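Robotics / Manipulation / Standards and Practice
Research > Papers > Handling of Thin Sheet Stock > Section 4
Abstract Contents Figures References Cite

4. Operating rules for two-finger handling of single sheets

4.1 Scope

The rules in this section apply to fixed-base arms fitted with a parallel two-finger gripper and a wrist camera, handling paper and similar thin stock one sheet at a time. They were drafted at the Morport site and revised after trials at Hollis. Suction tools are covered by separate rules and are not treated further. Where a rule conflicts with the site risk assessment, the risk assessment governs.

4.2 Grip and pad condition

Paper has almost no stiffness across its face, so the usual practice of setting grip force from part weight gives no useful value. We set force from the pad instead. Each pad pair is tested on a reference sheet at the start of a shift, and the lowest force that holds the sheet through a full wrist rotation is recorded as the base value. The working limit is 2 times the base value. A cell that needs more than this is taken out of service until the pads have been cleaned or replaced.

Ribbed pads are permitted. The ribs must be free of paper dust and must meet the sheet along their full length. Pads are replaced as a pair. The draft rules allowed single replacement, and the Hollis logs showed uneven contact after nearly every such change, so the allowance was withdrawn.

4.3 Sheet posture

A sheet held on edge will bend under its own weight and under air movement in the cell. The rules do not require a flat sheet. They require that the free part of the sheet stay clear of the arm links and that the gripped part lie between the pads. Figure 4 gives a wrist-camera view of a curled sheet standing nearly upright between the fingers, the view on which the posture check is made.

The top edge of the sheet is used as the posture reference. Its slope in the camera view is compared with a stored limit for the stock in use. A bent sheet often shows two tones, one where it faces the light and a darker one where it turns away, and early versions of the edge detector at Skosell reported the tone boundary as a sheet edge. The color threshold must therefore be checked on a bent sample as well as a flat one. Joint lines in a tiled work surface cause a related fault. Where such lines pass behind the sheet, the detector is to be run once on the bare surface and the result stored as a mask.

4.4 Double-sheet check

A pale strip showing past the edge of a colored sheet may be a second layer or the backing of the same sheet. The wrist view alone does not settle the matter, and the rules forbid clearing a double-sheet alarm from the image. The operator must use the thickness gauge or separate the stock by hand with the arm in protected stop.

4.5 Records and stops

Each stop is logged with the pad set, the stock code and the last wrist image before the stop. Images are kept until the next scheduled review. Hartley's review of the Astetari records covered 173 stops, of which 9 had no image attached. Those entries were excluded from the tables in Section 5, and the logging rule was changed so that a cell can't restart until an image has been saved.

Speed near an operator is held to the reduced setting whenever the guard is open. Light stock is no ground for an exception. The hazard in these cells comes from the moving arm and the closing fingers, and neither changes with the weight of the part.

4.6 Limits of the rules

The posture rule was written for uncoated paper. Coated stock reflects more light, and its edge slope could not be read reliably at the Morport lighting level. Callum Hartley has proposed a side light for this case, but the proposal has not been tested on a full shift. Until it has, coated stock is to be run with the thickness gauge active on every pick.

Figure 4. Wrist-camera view for the posture check in 4.3. Pink sheet between ribbed pads, tiled work surface behind.
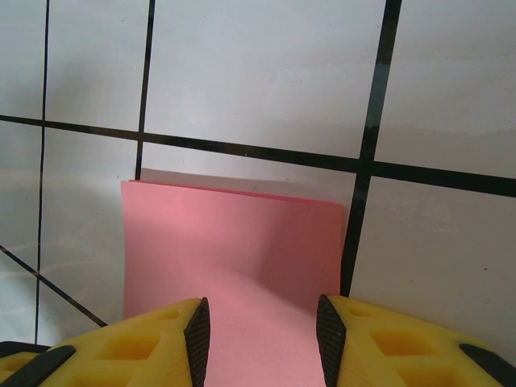 When should the base grip force be measured again?
At the start of each shift, and again after any change of pads or stock, before the cell returns to normal speed.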